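2.3 Bench layout

The Monstead bench was set up before each run with the glassware toward the far side and the tongs within reach of the rack. Spills were logged by Gemechu Abdella.

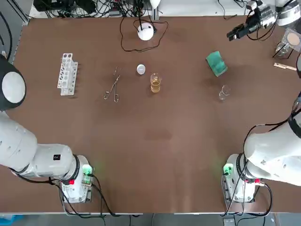

Word count: 2,000

The rack was kept empty until the samples had been labeled. Both beakers stayed out - the small one for rinse water, the other for the amber solution. The sponge was replaced after 100 rinses. Results are given in section 3.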